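Sorting out the pots, part two

The white table is where all the kitchen stuff lands before it gets a home.
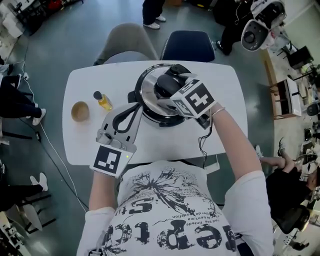 Black pot with its steel lid, plus the small wooden bowl and the little bottle with the black cap.

I started on the kitchen Saturday morning and got as far as the cookware. The black pot stays. I bought it at Cheetham for 20 dollars and I make rice in it most nights. The lid has a knob that's easy to grab, and it shines up well with a soft cloth.

The wooden bowl is for salt. I'd been keeping salt in its box by the stove, and the box went soft from the steam every winter.

Next is the drawer under the oven, full of baking pans I haven't touched since May. Two of them can go. I also want a shelf for the lids – Graltholm has a plain one, but I need to measure the wall first.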